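Notebook, March, 4:10 pm

Kitchen corner again. Farnon cabinet is the wood-grain one on the caster, fine, leave it. Low black one next to it is the problem — everything ends up on top of it.

Measured the dark countertop, 585 deep, so the Amow tray fits w/ room to spare. Tray NOT here yet. Chase.

Things to sort:
spices — decant into the Molora jars, old jars out
check dates on anything already open
wipe under the caster cabinet, grit gets in teh wheel and then it won't roll straight
red stool stays on the floor side, need it for the high shelf

Chauke quote for a proper wall rack came in at 2,497. No. Cheaper one is 254 but only takes small jars, the big red lid one would have to live somewhere else anyway. Leaning toward the 254.

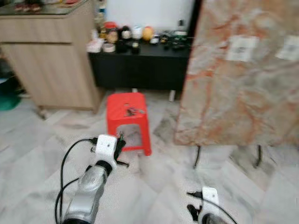 Note added under mine in green pen: the cheap rack is fine but put the big jar down low, it's too heavy to lift over your head every day, and get labels on before you move anything or we'll be sniffing lids until summer.

OK, fair. Labels first then. Roll of 1,000 in the drawer, shoud be plenty. Rack order tomorow morning if tray turns up.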